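# Notebook, Plundgate room, November

Started after lunch, a little after 1. Stavros Tzavaras had the keys, so we did not wait this time.

Plan for this week was to close the task list for the student challenge at Harnance. Our team enters the household track, with the arm pair we call Demissie. The rules ask that every task is first done by a person, slowly and in the same way each time, and the team must write the steps before any code is written. I like this rule, although it takes many hours. Last year we wrote code first and then we argued.

Tasks still open this morning:

- folding, flat garment
- closing a plastic bag that has paper in it
- putting the pen in the clip (moved to next month, Stavros agrees)

We keep the same table and the same start positions as written in the Miltby notes. I checked the height again and it is 70 cm, so the old reach table is still good for us.

Some thoughts on the bag. Pressing with fingertips needs that you feel the closure, and our grippers feel very little. A long stiff thing across the bag makes one line of pressure and the position can be wrong by a small amount. Stavros says it is cheating. I read the rules two times and tools from the table are permitted, only they must be picked up by the robot itself. I will write to the organizers to be sure.

For the garment, I want the last step to be a press with both palms. Our software has no "palm", so it will be the flat side of the two grippers, closed. Fingers spread is maybe not important for us, but I write it down as people do it.
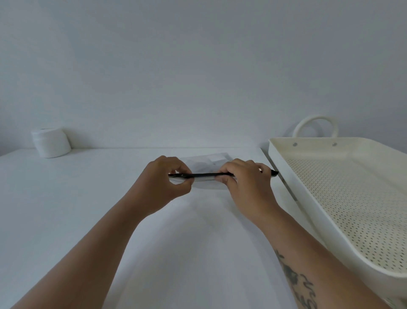
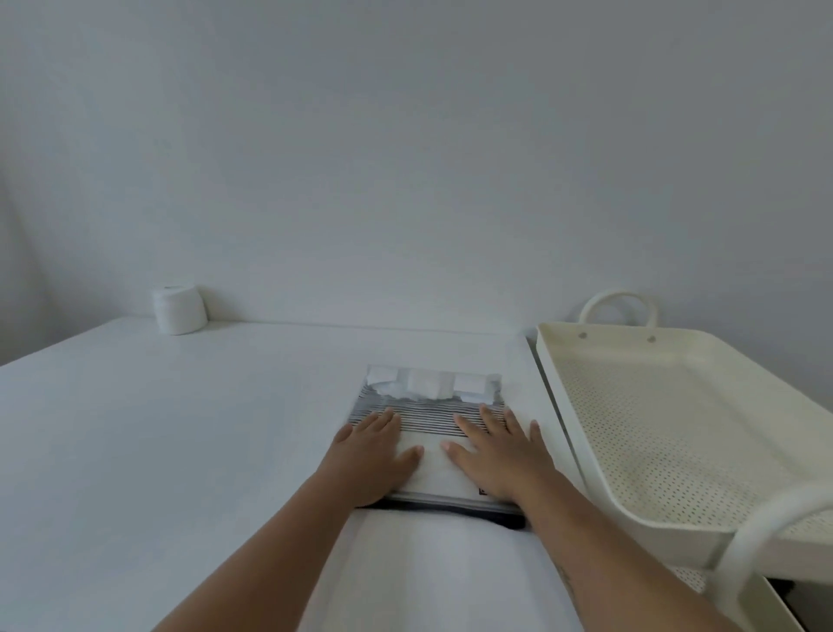 *First: pen held across the top part of the bag, both hands. Second: both palms flat on the folded garment.*

Remarks for who writes the steps:

1. In both tasks the two hands work near each other. The collision margin we have in the planner is too careful and it will refuse this. Try with up to half of the present value, not less.
2. The stripes on the garment can be useful for finding the angle. I do not want that we depend on them, the jury can bring any garment.
3. Clear plastic on a white table is bad for the depth camera. Ask if a colored mat is allowed.
4. Names of steps must be verbs. "Press", "hold", "release". I found "pressing phase B" in the old file and I do not know what it means.

Not decided: does the robot put the pen back, or can it leave it on the table? The score sheet says only "workspace in order". Stavros will ask the Miltby team how they understand it.

To do before next session:

- me: steps for the bag, first version
- Stavros: new margin value, test in simulation only
- both: read section 2 of the rules again, the part on tools

Stopped at 5. Keys are back in the drawer.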